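Notes on Running Out of Things

I have a theory that a household is mostly a machine for running out of things, and that everything else we do in it (sleeping, arguing about the thermostat, looking for the good scissors) is filler between the runnings-out. Last month it was dish soap, trash bags and the small batteries, all in the same evening, and I ended up washing a casserole dish with shampoo. It came up fine. It smelled like a teenager.

So I decided to become a person with a list.

I'd been a person with lists before, plural, which is a different condition. There was one on the fridge, one on my phone, one on the back of an envelope from the water company, and one I was keeping in my head and was very proud of. Between the four of them they covered everything I needed and also coffee, four times. I went to the store off whichever list I happened to be standing near. We have a lot of coffee.

The new plan was a single list, and I paid for the privilege. The app is called Plovby and it costs two dollars a month, a price low enough that you don't think about it and will therefore be paying it when you die. You type in what you need, it sorts everything by aisle, and it plays a little chime when you check something off. I turned off the chime after one trip. A man by the yogurt had looked at me as if I'd won something.

The sorting is where things went wrong. Plovby believes in a store that doesn't exist. In Plovby's store, eggs are next to milk, tortillas are with bread, and there is a whole section called Household, where I picture everyone being very calm. At the Kohlhase near me the eggs are beside the greeting cards. The tortillas live in three places depending on how the store feels about them. I once found matches with the baby food and decided not to ask.

Then there's the matter of snacks, which Plovby files under Other. I never put them on the list. I have never once in my life written down "chips." Chips are something that occurs.

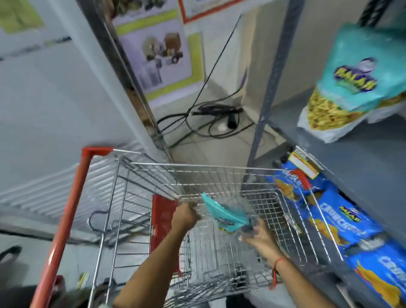
One bag in. It never stays at one.

My mother shopped on one fixed afternoon with a list written on the back of last week's list, and she kept to it as if there were a fine. If it wasn't on the paper we didn't own it. I remember asking for a particular cereal and being told I could put it on next week's, and by next week I'd moved on to some other cereal, so I never got either. At the time I thought this was cruelty. I now see it as the most effective budgeting tool I've ever come across, and I have tried it on myself, and it doesn't work, because I have the car keys.

What I did learn from her is to write down the last one when you open it. You don't wait until the jar is empty, you write it down when you open the jar. I did this faithfully for a couple of weeks and it was wonderful, and then I opened the last jar of mustard while on the phone, and the whole system came down around that mustard. I'm still not totally sure how many other things I'd missed. We found out about the foil on a night with a salmon.

The other thing that happened is that I got ambitious and did an inventory. Please don't do an inventory. I sat on the kitchen floor with the cabinets open and typed everything we owned into Plovby, and it came to 140 items, including a can of water chestnuts that has moved apartments with me. I had three kinds of rice and no rice I like. I had a jar from a company called Grallia with a very nice label and no English anywhere on it, and it could be jam or it could be fish. I put it back. It's been entered as "Grallia (?)" and the app would like to know whether I'm running low.

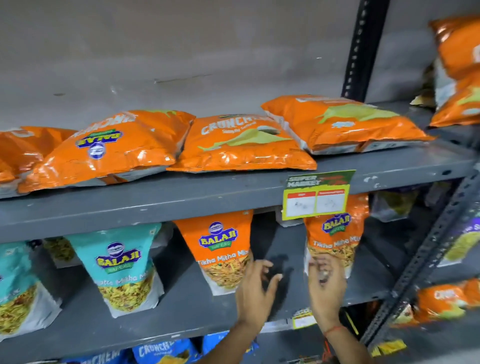
What the list is for

After the inventory I got a bit gloomy and then a bit philosophical, usually a sign I should eat something. I think I'd wanted the list to make me into someone else. Someone who has stamps. I have a friend whose house always contains a spare of everything, down to the light bulb in the oven, and when you stay with her you feel held, like a passenger on a good airline. I wanted that. I wanted to be asked for a safety pin and just have one.

And I'm not that, I'm the person with the shampoo casserole. But the list has done a couple of useful things. I don't buy coffee anymore (we should be clear until spring). I've stopped going to the store every single evening, and that alone got me back enough time to watch an entire series about lighthouse repair. And I finally noticed that a good third of my trips were for one item, after which I'd come home with a full bag and without the item.

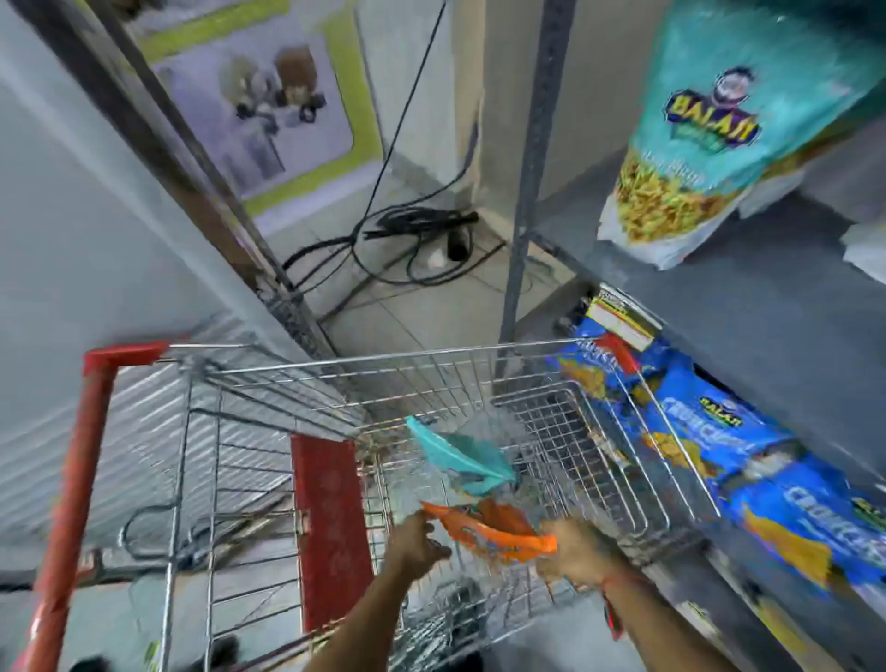

The friend with the oven bulb says the trick is a shelf. She has a shelf in the hall closet where the spares go, and when the shelf has a gap she buys the thing. There's no app involved, and she was kind enough not to mention my two dollars. So I've ordered a shelf from Prullach, fifty dollars with the brackets, and it's due in November. I've already cleared the spot, by moving everything that was in it onto the bed in the spare room.

It needs four screws that don't come in the box. I've put them on the list. Plovby has filed them under Produce.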